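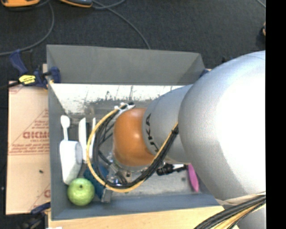
The Gornell Awards for Public Sector Technology are an annual program recognizing the purchase and use of information technology and automated equipment by state, county and municipal agencies. The program is run by the Orent Institute, a nonprofit membership body for government technology staff. Entries are accepted in 14 categories, which range from records management and network security to physical automation. The last of these covers fixed machinery such as an industrial arm of the kind made by KUKA, mounted over an open-topped bin, as well as mobile equipment and automated storage. Private firms may be named as partners on an entry but may not submit one alone.

History

The awards grew out of a newsletter poll in which readers were asked to name the best-run technology office in their state. The poll was replaced by a judged competition after complaints that large agencies could outvote small ones. The first judged round had four categories and was open only to counties. Cities and state agencies were admitted two years later, and school districts followed.

The name refers to the Gornell Building, where the first ceremony was held. The ceremony later moved to the Irncombe Conference Center and has stayed there except for one year, when the hall was under repair and results were published by mail.

Eligibility

An entry must describe a system that has been in daily use for at least 12 months. Pilot projects are excluded — a rule introduced after several winning systems were withdrawn within a year of the ceremony. Agencies are placed in one of two size classes, with the dividing line set at 1,000 full-time employees. Joint entries are assigned to the class of the largest partner.

An agency may enter the same system again only if it has been substantially changed. The rules define this as a new contract, a new group of users or the replacement of the main software.

Judging

Entries open in October and are read in two stages. In the first, each entry is scored by three readers drawn from past finalists. Scores cover cost, reliability, ease of use and the quality of written records. The highest and lowest scores are kept, and a fourth reader is assigned when they differ by more than a set margin.

In the second stage a panel interviews the finalists by telephone. The panel may decline to make an award in any category and has done so most often in data sharing.

The most recent round drew 2,586 entries, of which 176 reached the second stage. Its results were released on 2020-01-20.

Govindasamy Medal

The Govindasamy Medal is given separately from the category awards and has no entry form. It goes to a system that has remained in service for ten years or more. Recipients are chosen by the board of the Orent Institute, and the medal is not awarded every year.

See also

Government procurement
Electronic records management
Industrial automation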